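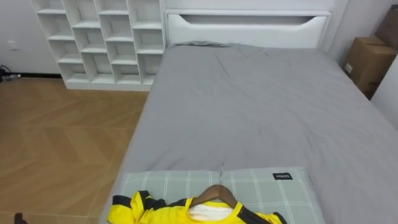 Home | Talks | Slides and notes | Venue | Contact

Can a machine do the chores yet? Notes for the Thursday talk at Cellham

The short answer is some of them, some of the time, and usually more slowly than you would. I want to spend this talk on the chores that sit in the middle, because the easy ones are already in the shops and the hard ones are a long way off. Putting a shirt away is a good one to start with. The yellow sports shirt on the bed has a wooden hanger in its neck and a metal hook lying flat on the pillow. A person picks that up by the hook without thinking. A machine has to find a thin piece of metal, get hold of it, lift, and keep the shoulders on the hanger while the rest of the cloth swings about.

Pause. Ask who has a robot vacuum at home. Ask who has had to rescue it.

What works now

Floors, mostly. A floor is flat and it stays where it is. A hard floor like the herringbone one in the slide is about as kind as a room gets, although cables by the wall are still a nuisance for anything that drives about on wheels. Washing machines and dishwashers are robots of a sort too, and we forget that. They do well because we load them, so the difficult part is still ours.

Cloth

Cloth changes shape when you touch it. A mug looks like a mug from any side, but a shirt can look like almost anything. When we ran the hanging task at Bollitside we did 200 attempts. We counted an attempt as good if the shirt ended up on the rail with both shoulders on the hanger. The commonest fault was one shoulder slipping off during the lift. The next was picking up whatever was underneath as well, so the pillowcase came along with the shirt.

(Don't read out the whole results table. Say it's in the handout.)

Hangers deserve a minute to themselves. The hook is thin and shiny, and depth cameras don't like shiny things. Wooden hangers are easier to see and heavier to hold. Wire ones bend. Sirko, our planning software, used to treat the hanger and the garment as one solid thing, which was fine until the garment moved. It now tracks the hanger and lets the cloth follow. That one change helped more than a better camera did.

Beds

Making a bed sounds simple. It's one big sheet and a few pillows. The trouble is reach. An arm on a base can get to the near side, then the base has to drive round, and in a small bedroom there may be no way round. Look at the right-hand side of the slide, with the two cardboard boxes between the bed and the wall. A person leans over or kneels on the mattress. Our machine can't do either.

There is also the question of when to stop. The grey cover has a few creases in it. Is that made or not? I'd say it's fine. My mother would say it wasn't. We had to pick a number for how flat is flat enough, and I still think the number is too strict.

The shop floor

The Stovudside trial was in a clothes shop, back room only. Same kind of job, but the shop could change things to suit the machine, and that made all the difference. They used one type of hanger. The rail was at a fixed height. Stock came in folded the same way each time. The trial had 3 stations, and 2 of them ran through the afternoon without help. The third had the knitwear.

People at home won't do this. They'll have 13 kinds of hanger, and they'll leave the shirt wherever they took it off.

Cost – keep this short, someone always asks. If a machine takes several minutes over a shirt and needs you to stand by, it hasn't saved you anything. It might still be worth having for a person who can't lift their arms above their shoulders. We should be building for them first, and I'd like to hear from anyone in the room who works in home care.

If there's time, show the clip of the sleeve getting caught on the rail. If not, go straight to questions. The handouts are on the table by the door, and the spare ones go back to Cellham in January.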